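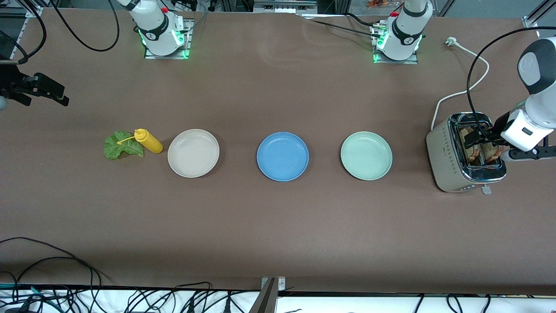
Courses > Robot Cells > Handout 4: Looking after the two-arm table

I look after this cell between sessions, so most of these notes come from my own mistakes! Before you touch anything, press the stop and wait 30 seconds – I count it out loud, silly as that sounds.

Start with the mounting plates. Check every bolt by hand, then set the wrench to 16 and go round again in a cross pattern. Next, the cables. Move each arm slowly through its full reach and watch for a loop that pulls tight or drags on the tabletop (the wrist is where I usually find trouble).

Gripper jaws get wiped after any food task. Bread crumbs get into everything, so unplug the toaster and empty it too.

Write it all in the log. Marichka Stelmakh has the spare jaws if yours look worn.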